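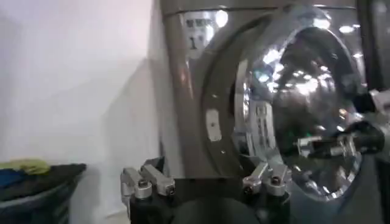 **Figure 1.** A front-loading washing machine with a round, chrome-ringed door.

### 4. How households talk about the wash

We came to the subject of laundry by a side door. The larger study, as readers of the earlier sections will know, was meant to be about how neighbours in Bakley share out the upkeep of stairwells and yards, and our first interviews dealt almost wholly with bins and bicycles. Yet people kept wandering off to the washing, and they did so with such feeling (fondness, mostly, though now and then real crossness) that by August we had given it a set of questions of its own. I am very glad we did.

The survey went to 300 homes, split between the older streets of Bakley and the newer flats at Stunesetti. We asked people to keep a plain diary of each load: the day, what went in, who sorted it, who hung it up, and whether anybody remarked on it. The diaries gave us 3141 entries in all, a good many of them far longer than we had asked for. One woman in Stunesetti filled the margins with her late mother's rules for wool, and I must confess that I read those pages several times over before I remembered to code them.

#### 4.1 Sorting as a family habit

The first thing to strike us was how seldom people followed the care label. Most sorted by a scheme they had grown up with -- whites and everything else, or "kitchen things" apart from "body things", or, in one cheerful house, by which child was likely to shout for it first. Lyimo's earlier work on shared kitchens found much the same with crockery, and Subira Lyimo was kind enough to read a draft of this section and to point out that our word "scheme" made the habit sound tidier than it is. She is quite right. Several homes had 2 schemes running side by side, one for each adult, and the diaries show the same towel going now into one pile and now into the other, depending on who had got to the basket.

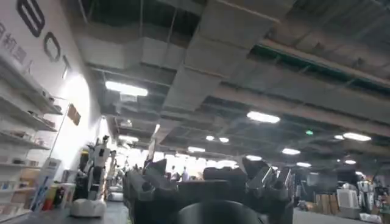
Where the adults disagreed, they tended to put it down to upbringing and leave it there. We had expected quarrels over cost or over worn-out clothes, and these did come up, but far more of the remarks in the diaries were about how a thing had "always been done" in one family or the other. Younger couples were, if anything, the firmer of the two groups on this point, and we are not at all sure why. It may be that a couple who have lived together for thirty years have simply stopped writing such things down.

#### 4.2 The washing day

A fixed washing day has mostly gone from Stunesetti, but it lingers in Bakley, above all in the terraces behind Tsakiris Street, where the lines run from wall to wall and everyone's sheets are everyone's business. People there spoke of Monday washing as something their grandparents did and then, a page later in the diary, recorded a wash on every Monday of the month. When we asked about this, gently, they laughed and said it was the bins -- the bins go out on Sunday night, so the yard is clear.

Flats with a drying room in the basement showed a different pattern, tied closely to the paper rota on the door. The Brolard block has the strictest of these, and its tenants were the only group to mention the rota more often than the weather. We return to it in Section 5, where the matter of swapped turns is taken up at greater length.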